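Hand-held Gripper Comparison Set
Data card, second release

Maintained by the manipulation group at Polbridge. Contact for content: Elisa Longo. Contact for access and file problems: Roxana Mihăilă.

Summary

The set contains 118 recorded sessions made with two hand-held grippers, referred to throughout as Onero and Pichon. It was prepared to allow a direct comparison of the two designs on the same household and office objects, handled by the same people, in the same room. It is intended for groups that are choosing a gripper for their own recording work, and for those who wish to test whether a policy trained on one design carries over to the other.

Changes since the first release

Sessions with missing finger-width readings have been withdrawn. Session names now begin with the gripper name. The calibration files, which were previously stored once for the whole set, are stored with each session. Users of the first release should download the set again in full, as the old and new folders cannot be merged.

Contents of a session

Each session folder holds 4 files:

video.mp4, the view from the camera mounted on the gripper
width.csv, the opening between the fingers over time
pose.csv, the position and rotation of the gripper
calib.json, the lens and marker settings in use for that session

All times are given in seconds from the start of the video. Widths are in millimetres and are measured between the inner faces of the pads. Where tracking was lost, the row in pose.csv is kept and the values are left blank. No attempt has been made to fill these gaps.

Method

Operators were given the name of an object and a target place on the table, and were otherwise free to choose their approach. Each operator worked with both grippers and changed over at the midpoint of the visit. The order was swapped between visits so that neither design was always used second. Practice attempts are not included.

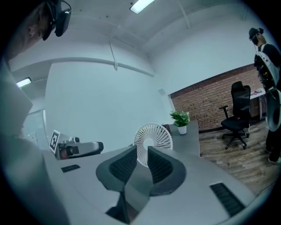
Finger pads were checked before each session and replaced when worn. Replacement is recorded in calib.json under the field pad_change. Objects were returned to a fixed starting area between attempts, although their rotation was not controlled.

Known limits

Light objects are better represented than heavy ones. Bright ceiling lights enter the view when the gripper is tilted upwards, and exposure may take a moment to settle afterwards. Pose values recorded during very fast turns should be treated with care. The set does not contain force readings, and grip strength should not be inferred from finger width.

Loading the data

The reader supplied with the set is called Plurkotard. It requires Python and may be run from the folder into which the set has been unpacked:

python plurkotard.py --list
python plurkotard.py --gripper onero --check

The second command reports any missing files and any session in which the video and the width readings differ in length.

Access and use

The set is available on written request for research and teaching. Users may not attempt to identify any person who appears in the recordings. Requests to remove a session are handled by Roxana Mihăilă, and removals are listed in the file WITHDRAWN.txt. The next review of the set is planned for April.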